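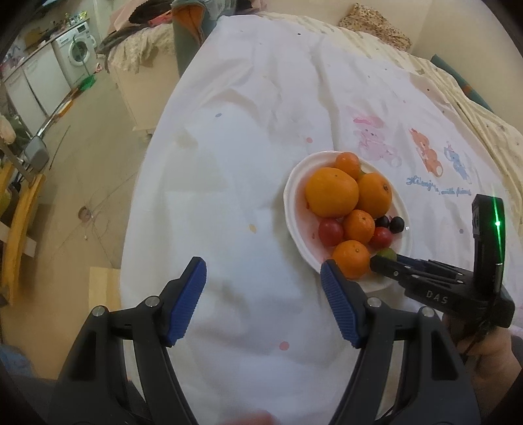
Boletín > Pedidos > Verano

Buscar en el boletín Buscar

Inicio Pedidos Productores Turnos Recetas Contacto

Cambios en los pedidos de verano: último camión de cítricos, nuevo transporte y reparto en Lund

2025-07-02

El último pedido de naranjas y mandarinas de la temporada se cierra esta semana y no habrá otro hasta el otoño. A partir de ahora la cesta de verano se hace con fruta de hueso, melón, sandía, tomate y lo que vaya entrando de la huerta de Plollitz. Los pedidos de legumbre, arroz y aceite siguen igual, con una sola entrega al mes.

La asamblea de June se ha trasladado al acta con el nombre que le da el programa, que sigue saliendo en inglés en algunas pantallas. Quien busque el acta de junio en Flukisitz tiene que escribirlo así hasta que se corrija. Están colgados el texto completo, la hoja de cuentas y la lista de productores con las condiciones de cada uno.

Transporte

El cambio principal es el transporte. Rimex recogerá la fruta en las fincas y la llevará hasta el local de Plollitz, donde se descarga y se separa. Hasta ahora cada productor venía por su cuenta o dejaba la mercancía en el almacén de la cooperativa vecina, y los socios de turno iban a buscarla con coches particulares. El sistema funcionaba en invierno, cuando una caja de naranjas aguanta dos días en un portal sin problema. Con los melocotones del verano pasado no funcionó. Hubo tres entregas en las que una parte de la fruta llegó golpeada y se tuvo que descontar a mano en las facturas de media lista.

El contrato con Rimex pide un mínimo de 300 kilos por viaje. Si un pedido no llega a esa cantidad, el viaje se aplaza una semana y se avisa por correo a quienes hayan pedido. No se completará el peso con producto que no haya pedido alguien, como se hizo una vez con las calabazas. El coste se reparte por kilo y aparece en una línea aparte del recibo, separado del precio que cobra el productor. Varias personas lo habían pedido para poder comparar.

Poul Mikkelsen lleva la relación con el transportista. Las incidencias de descarga se le comunican a él el mismo día, con el número de caja y el nombre de la finca. Pasado ese día la empresa no admite reclamaciones y la merma la asume el grupo.

Puntos de reparto

Además del local de Plollitz se abre un segundo punto en la calle Lund, en los bajos que antes ocupaba la papelería. El espacio es pequeño y no tiene cámara, de modo que allí solo se entregan cestas ya cerradas. Quien quiera elegir piezas sueltas, devolver envases o cambiar un producto tiene que ir a Plollitz.

Durante el verano habrá 4 repartos en Lund, siempre por la tarde y en las mismas fechas que los de Plollitz. Si al terminar la temporada se han usado bien, se propondrá a la asamblea mantener el punto durante el invierno. El punto de reparto se elige al hacer el pedido y no se puede cambiar después del cierre. El programa guarda la última elección, así que conviene mirarla antes de confirmar.

Las cestas que no se recojan en Lund no vuelven a Plollitz. Se guardan hasta la mañana siguiente y después pasan a la despensa del barrio. Si alguien sabe que no va a llegar, puede autorizar a otra persona desde su ficha. Basta con el nombre, no hace falta enviar ningún documento.

Cuentas

El ejercicio se cerró con un saldo de 3.097 euros. De esa cantidad, 900 se reservan para la reparación de la cámara del local, que pierde frío por la junta de la puerta y lleva desde la primavera con un arreglo provisional. El técnico propuso dos soluciones – cambiar solo la junta o cambiar la puerta entera – y la asamblea votó por la segunda. La obra se hará entre dos repartos. Mientras dure, los lácteos se entregarán directamente desde la furgoneta del productor y no quedará nada guardado en el local.

El resto del saldo queda como fondo para adelantar pagos. Unnur Bech explicó que la mayoría de las fincas pequeñas cobran a la entrega y que el grupo recibe las transferencias de los socios varios días más tarde. Sin ese fondo, cada camión obliga a pedir favores. Unnur pidió también que se revisen los recibos pendientes: hay socios con cuotas sin pagar desde el invierno que probablemente no saben que el banco devolvió el cargo. Recibirán un aviso individual y podrán pagar en dos veces si lo prefieren.

La cuota no sube.

Final de la temporada de cítricos

El cierre llega un poco más tarde que otros años. Socorro Cuervo, de la finca que nos sirve las naranjas, avisó de que le quedaba fruta en los árboles más altos y ofreció un último envío a menor precio. Es naranja de final de campaña, con calibres desiguales. En la misma caja vienen piezas muy grandes y otras que caben en la mano cerrada. La piel puede tener marcas y el zumo es más dulce que en enero. Para guardar durante semanas no es la mejor opción, y la propia Socorro recomienda pedir lo que se vaya a gastar en pocos días. 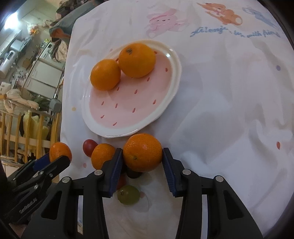 Dos naranjas en un plato con dibujo de sandía.

Las cajas del último envío son mixtas cuando el pedido incluye mandarina. No se puede indicar la proporción. Quien necesite solo naranja para zumo debe marcar la opción correspondiente, que aparece debajo del peso y que en el envío anterior se pasó por alto en bastantes pedidos.

En casa, la fruta se conserva mejor extendida que amontonada, en un sitio fresco y con aire. Si una pieza empieza a ablandarse hay que sacarla y revisar las que estaban a su lado. En la nevera dura más, aunque conviene dejarla fuera un rato antes de comerla. Para aprovechar lo que sobre, en la sección de recetas se ha vuelto a publicar la mermelada de naranja entera, con las cantidades de azúcar corregidas. La versión anterior tenía un error en el peso y salía demasiado líquida.

Las cajas de madera de la finca hay que devolverlas. Son retornables y el grupo paga las que faltan. Las de cartón pueden quedarse en casa o dejarse plegadas en el local, junto a la entrada, nunca en el patio.

Productos de verano

La lista completa está en Flukisitz y se actualiza la víspera de cada apertura. Estos son los cambios respecto al año pasado:

Melocotón y nectarina. Cambia el productor. La finca nueva recoge más madura y entrega en una sola capa, por lo que las cajas son más bajas y pesan menos. El precio por kilo es el mismo.

Tomate. Habrá tomate de ensalada en todos los repartos y tomate para conserva a partir de agosto, en pedido separado. Para conserva no se sirven medias cajas.

Melón y sandía. Se piden por piezas y se cobran por peso real. La cifra que aparece al confirmar es una estimación y el cargo definitivo se hace después de pesar. El año pasado esto causó varias reclamaciones, de modo que ahora el programa lo indica en rojo.

Huevos. Se mantienen con el límite de una docena y media por casa hasta que la granja recupere el ritmo de puesta.

Pan. Se suspende en agosto por vacaciones del horno. Kári Ásgeirsdóttir ha hablado con otro obrador para cubrir esas semanas, pero todavía no hay respuesta en firme y no se anunciará nada hasta tenerla.

Turnos

Con dos puntos de reparto hacen falta más manos. En Plollitz el turno empieza con la descarga y termina con la limpieza del suelo y de las mesas. En Lund es más corto y consiste en recibir las cestas, comprobar los nombres y entregar. Cada casa tiene que cubrir un turno en verano, en el punto que prefiera. Los huecos se ven en el calendario del programa y los que queden vacíos se asignarán por orden de lista.

Oluf Grímsdóttir coordina los cambios. Hay que escribirle con unos días de margen y, si es posible, con el nombre de la persona que va a sustituir. Los mensajes en el grupo del móvil se pierden y no cuentan como aviso.

Para la descarga se recomienda calzado cerrado. El carro grande tiene una rueda nueva y ya se puede usar con las cajas llenas. El pequeño sigue sin freno y queda solo para envases vacíos. Las llaves del local se recogen en la frutería de la esquina y se devuelven allí al terminar, aunque el turno siguiente sea al día siguiente.

Altas y bajas

Durante el verano no se admiten socios nuevos en Plollitz. En Lund sí quedan plazas, con preferencia para las casas que estaban en lista de espera. Quien vaya a pasar fuera una temporada puede dejar la ficha en pausa sin perder el puesto. La pausa se activa desde el apartado de datos personales y tiene efecto a partir del pedido siguiente, nunca sobre uno ya cerrado.

Las dudas sobre recibos van a Unnur y las de turnos, a Oluf. Para todo lo demás se puede usar el formulario de contacto, que se lee un día antes de cada reparto.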